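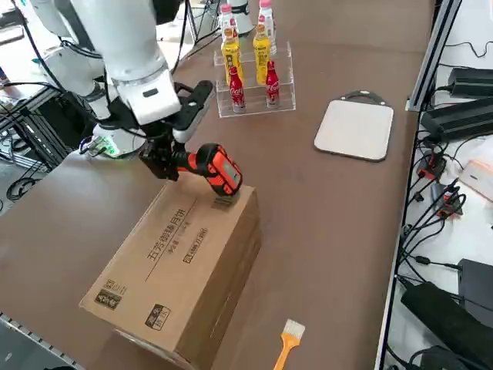 Darlene Girard asked us in October whether a parcel can be sent back after the label has expired. It can. Sign in, open the order and choose "New label". The old one stops working straight away.

## How long do I have to return something?

Six weeks from the day of delivery. Sale items have the same limit.

## Do I need the original box?

No. Any strong box will do, as long as old labels are covered or peeled off.

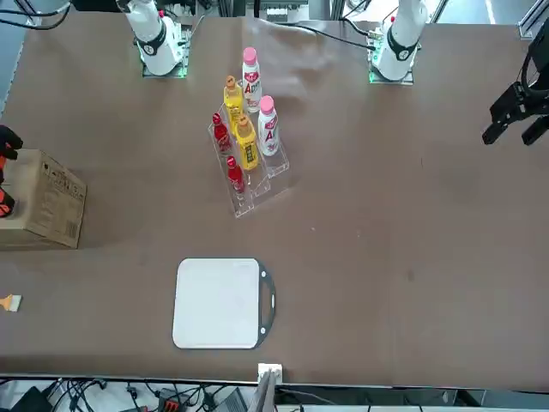 ## How should I pack bottles and other breakables?

Refunds for breakages depend on how the item was packed, so wrap each piece on its own and fill the gaps with paper. Shop fittings bought through Meesuk are covered by the same rule. A clear acrylic display stand with tiers, like the one in the middle of the table, should have padding between the steps as well as round the outside.

## When will I get my money?

Within 3 working days of the parcel reaching Golari. Gift card orders are refunded to the card.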